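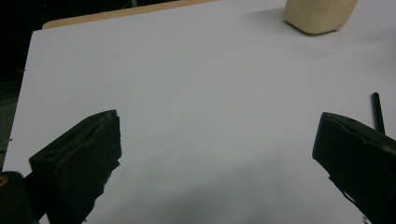 The white board on the table, 11th December.

I have fallen hard for jigsaw puzzles and I would like to talk about it at length, please.

It started back in May when we had that run of soaking weekends and I picked up a second-hand 300 piece puzzle of a lighthouse for a couple of dollars. I thought it would last the afternoon and then go back to the op shop. I was still up at midnight, hunched over the dining table with a cold cup of tea, looking for one bit of sky with a tiny smudge of gull on it. When I found it I made a noise that woke the dog!

Since then I've done eleven, I think, or twelve if you count the one missing its corner (I count it). My favourite so far is a Wutevico one, 532 pieces, which is a gloriously odd number and comes from the fact that the finished picture is long and skinny like a train carriage. It's a market street with awnings in every colour you can think of and a different thing happening in each doorway. There's a man carrying a ladder all the way along the left and I kept finding bits of ladder for three evenings. I'd do that one again tomorrow.

The one that nearly beat me was the Rätsep. My sister-in-law brought it over as a birthday present and it is 402 pieces of birch forest in snow. That's it. Trunks and snow. Every piece is white with a bit of black on it, or white with no black on it, and the cut is so even that wrong pieces will sit together quite happily for days. I had an entire section along the bottom that looked perfect and was out by one tree. I had to take it all apart again and I did go outside and stand in the garden for a bit first. But oh, when the last trunk went in! I left it on the table for a week and made everyone who visited look at it, including the man who came to read the meter.

A few things I've worked out along the way, for anyone else who has caught the bug.

Do the edges first if you like doing the edges first. I used to think it was the law. Lately I've been starting with whatever is brightest, so a red door or a bunch of flowers, and letting the border turn up when it wants to. It's more fun and I get a proper little burst of progress on the first night, which keeps me going through the boring bits later on.

Sort by shape when the colour runs out. For the birch forest I had muffin trays all over the place, one hollow for pieces with two knobs opposite each other, one for the ones with knobs all round, and so on. It looks a bit mad but it got me through the snow.

Work on a plain pale surface if you can. My table has a busy grain and the darker pieces just vanish into it, particularly at night. Putting white underneath made a huge difference to my eyes. Matte is better than shiny too, as I found out the hard way with a plastic placemat and an overhead lamp.

And don't do what I did and buy the fancy felt roll-up mat. I know some people swear by them. I rolled up 217 joined pieces of a harbour, very carefully, for a family lunch, and unrolled something that looked like the harbour had been through a cyclone. These days we just eat on our laps.

The other lovely thing is the swapping. There's a shelf at the back of the Kastden (our local cafe, best cheese scones in the district) where you can leave a puzzle and take a puzzle. People write notes inside the lids. I've had "all there, enjoy" and "dog ate one, sorry, it's in the pond" and my favourite, which just said "the blue jug is harder than it looks". The blue jug was MUCH harder than it looks. I've started adding my own notes and I spend far too long thinking about what to write — the birch forest one took up most of the lid.

Next up is a Pluveo that I've been saving for the holidays. It's a greenhouse, all ferns and glass and terracotta pots, and I've been very good and not opened the box, though I have given it a shake or two. I'm a bit nervous about the ferns. If anyone has done it, tell me where you started, but please don't tell me what's in the top right corner, as the sticker is over it on my lid and I want to find out for myself.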